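Section 4: Checking a Job Claim in Pulik
Revised August 15, 2026
Maintained by Liette Thibodeau and Oluwatosin Eze

Before you start

Pulik is the subsidy tracker we run for Ploltville. It takes in what a company promised when it asked for a tax break, what it later reported, and what the payroll filings show, and it lines them up. It does no thinking. If you load a press release into the promise field, Pulik will treat the press release as a promise, and your report will be worth as much as the press release.

You need a reader account (Section 2), at least one signed agreement already loaded (Section 3), and an hour without interruptions. The quick-start card says fifteen minutes. We have never seen it done in fifteen minutes.

4.1 Open the deal record

1. Sign in and choose Deals from the left menu.
2. Type the name of the company in the search box. Try the parent company too. Agreements are often signed by a holding firm whose name appears nowhere on the building.
3. Click the record with the status Executed. Ignore anything marked Announced.
4. Check that the agreement number at the top matches the one on your paper or PDF copy.

Note: If there is no Executed record, stop here. A deal that has been announced has no terms, whatever was said at the ribbon cutting.

4.2 Enter the promised jobs

1. Go to the Promise tab and click Add figure.
2. Enter the number exactly as it stands in the agreement.
3. Set Type to Created, Retained or Supported. There is no All setting and we are not going to add one.
4. Set the deadline in months from the signing date.
5. Paste the sentence the number came from into the Source text box. The page number goes in the field under it.
6. Click Save figure.

Caution: "Supported" covers whatever a consultant's model wants it to cover, including the people who sell lunch to the people who were hired. Do not enter a supported figure as created. The Memham warehouse agreement was discussed in public for most of a year as 2,349 jobs. The signed document describes that number as "supported regionally" and attaches no deadline to it. The created jobs are on a later page, in a table, with a deadline of 36 months.

Note: Words like "up to," "as many as" and "anticipated" go in the Qualifier field. If the field is left blank Pulik assumes a firm commitment, and the shortfall it prints will be wrong. The company's lawyer will be delighted to tell you so.

4.3 Load the company's own report

1. Go to the Reported tab and click Upload.
2. Choose the annual compliance report. PDF and CSV files both work. Scanned PDFs work badly.
3. Wait for the extraction to finish and compare every number on the screen with the file. Correct by hand.
4. Under Job basis, pick Headcount or Full-time equivalent.
5. If the report does not say which it is, pick Unstated. Do not guess, and do not accept a phone call as an answer. Ask for it in writing.
6. Click Save report.

Some companies file the same report each year with a new cover page. Pulik shows a yellow bar if the totals match the previous year. It may be a coincidence. Read the report anyway.

4.4 Pull the payroll check

1. Open the Compare tab.
2. Click Connect to Dauda. This is the county's payroll and wage data portal, and you need your own login for it.
3. Choose the site address, then the quarter. Leave Include affiliates off for the first run.
4. Click Run.
5. Turn Include affiliates on and run it a second time.
6. Save both results under separate names.

If the two results are far apart, jobs may have been moved from another site in the county and counted as new. Or the company may file all its payroll from one office, which is legal and common. Pulik cannot tell you which. Huia Harawira spent a good part of last spring convinced that she had found a relocation, and what she had found was a payroll department.

Caution: Dauda is slow to take corrections. A quarter less than two quarters old should be treated as a draft, even though the portal stamps it Final.
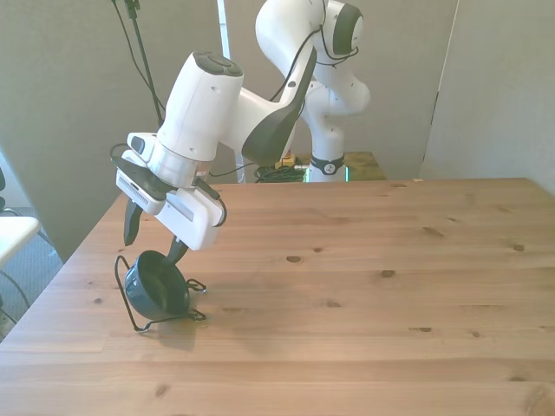
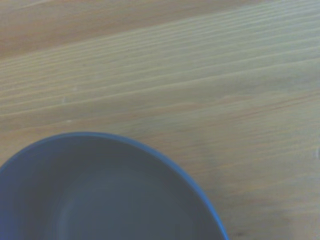
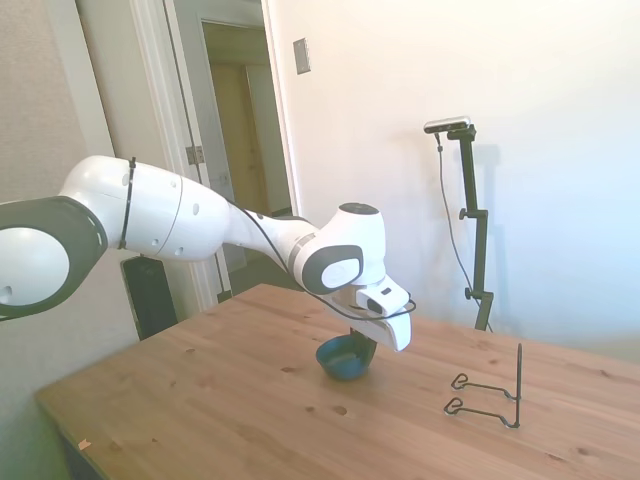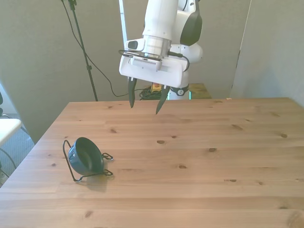
4.5 Read the result

The Compare tab gives a single colored badge. We argued against the badge and lost. Green means the reported number meets the promise. It does not mean the payroll check agrees, and you have to scroll down for that.

1. Scroll past the badge to the Differences table.
2. Look at the Promised, Reported and Payroll columns, in that order.
3. Click any gap to see which entry caused it.
4. If the gap comes from your own typing, fix it in 4.2 or 4.3 and run the comparison over again.
5. If it doesn't, add a note saying what you checked and on what day.

Note: Wages are not part of this comparison. A job that pays half of what was promised still counts as one job here. See Section 6, and expect that to take longer.

4.6 Export and send

1. Click Export and choose Full with sources. The Summary export leaves out qualifiers, and we do not recommend it for any purpose.
2. Open the file and confirm that the Source text column is filled in.
3. Have a second person repeat 4.2 from the agreement without looking at your entries.
4. Send the export to the company and to the economic development office before you publish. Give them a date to answer by.
5. Attach their answers unedited, including when there is no answer.

Troubleshooting

Run button is gray: the site address is missing, or your Dauda session has expired.
Payroll column shows a dash: too few employers at that address to release data. A dash is not a zero.
Numbers changed overnight: somebody edited the record. Open History.
Anything else: write to Cengiz Tatlı with the agreement number and a copy of the export. Please do not send a screenshot of the badge.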